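十二月，晚上九点多

今天回来得比平时晚，泡了一杯茶坐下，脚还是酸的，可是心里有不少话想记，不写下来明天又忘了。

我在Mendodside的餐厅后场干了这么多年，铺垫子、摆盘子、收盘子，从来没想过这些事有一天要一下一下地教给机器。公司把这个项目叫Priltden，机器那一边由Grurnomo负责，我们几个老员工轮流去二楼的小房间里，手上套着夹爪，把平时在餐桌边做的动作重新做一遍。刚听说的时候大家都笑，说摆个盘子还用学吗，家里孩子都会。等自己坐到桌子前面才知道，原来手指头平时替我们做了那么多事，我们一点都没察觉。

先说盘子边。用手拿盘子，拇指往上一搭，其余几根指头在下面一托，盘子就稳稳当当地起来了，眼睛都不用看。换成夹爪，只有两片黑黑的夹垫，一片在盘沿里头，一片在外头，得对着那道细细的深褐色边捏下去。捏浅了，盘子容易往下坠；捏深了，外头那片又会蹭着垫子，把垫子带起皱来。我在家吃饭的时候都忍不住拿两根筷子去夹碟子边，被家里人说了一顿。 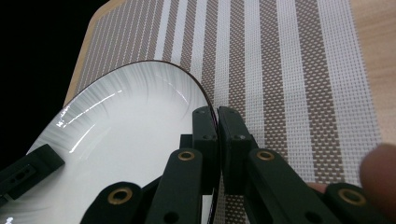

换班时聊的那些事

中午在休息室，大家又说起以后的排班。说不担心是假的。公司给我们看过一张单子，光是摆台和收台这一块，三家店加起来一天要摸3000次盘子，以后这里头有一部分要交给机器。年纪大一点的同事手腕都不好，贴膏药的贴膏药，戴护腕的戴护腕，听到这个数字反倒松了口气，说早就该有个东西来替一替了。年轻的几个想得远，问替完盘子是不是就该替人了。主管说暂时没有减人的打算，早班多出来的人手会调到前厅和备餐去。“暂时”这两个字，我听了以后在心里嚼了好一会儿，饭都吃得慢了。

我自己呢，两边的心思都有。去前厅当然好，能跟客人说说话，我本来就爱说话，以前在后场一站一上午，耳朵里全是碗碟磕碰的声音，下了班嗓子都像没开过。可是后场也有后场的好，大家配合久了，谁伸手要什么不用开口。有一阵子生意特别忙，我们4个人守着一个出口，盘子从这只手到那只手，像跳舞一样，累是真累，收工时候一起坐在台阶上喝汽水，那种高兴也是真的。以后排班拆散了，这样的时候怕是不多了。想到这里还有点舍不得。

说回下午的活儿。下午我接着练两只手一起用。左手一个夹爪，右手一个夹爪，上头都顶着一块三角形的白牌子，印着黑点子。桌上铺着条纹垫子，两只白盘子，一只素的，一只带深色细边的，都是再平常不过的东西。我坐在那里，两只手悬着，居然有点紧张，跟当年第一天端汤出去的感觉差不多。带边的那只盘子略大一些，又亮，灯光在上面晃成一道弯弯的白，盯久了眼睛发花，我就学会了不看盘心，只看边。
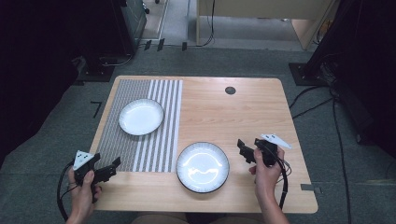
最难改的是快。我做惯了快活儿，手一伸就过去了，盘子还没放稳，人已经在想下一桌。Grurnomo来的那位技术员脾气很好，说话轻轻的，隔一会儿就提醒我一句：慢一点，放下以后停一停再松开。我嘴上答应着，过不了几下又快起来。后来我想了个办法，放下盘子的时候在心里念一句“您慢用”，念完了再松手，节奏一下子就对了。技术员问我怎么忽然变稳了，我没好意思说，只说是练熟了。

每人一轮要做40遍，中间可以歇。我做到后半轮，肩膀比手先累，大概是总端着的缘故，明天得跟他们提一提，椅子能不能换一把高些的，或者给胳膊底下垫点东西。还有那根线，左边夹爪上拖下来的那根，我老怕钩到桌角，心里总分出一点神去管它。这些小事写在这里，免得到时候一问又说“都挺好”。我们这些人就有这个毛病，平时一肚子意见，真有人拿着本子来问，全都客气起来了。

走的时候在楼梯口看见墙上贴的进度，整个项目到今天一共录了551遍，里头也有我的一份。站在那儿看了一会儿，心情说不太清楚，有点像教徒弟。当年带我的老师傅教我叠餐巾，教完了也没闲着，转头去学了点单系统，学得比我们谁都慢，可到底学会了，退休前用得很顺手。我今天总想起她，想起她戴着老花镜一个键一个键地按，嘴里还念念有词。

下个月Shahbazi那边的店要先试，听说会挑两个人过去陪着机器上早班，看它摆得对不对，不对就接手重来。我想报名。路是远了点，要早起，冬天早上那趟车又冷又挤，可是摆了这么多年的盘子，它摆得歪不歪，我瞄一眼就知道，这点本事总还用得上。家里人说再想想，我说好，再想想，其实表格已经折好放在包里了。

茶凉了。明天早班，护腕记得带，还要问椅子的事。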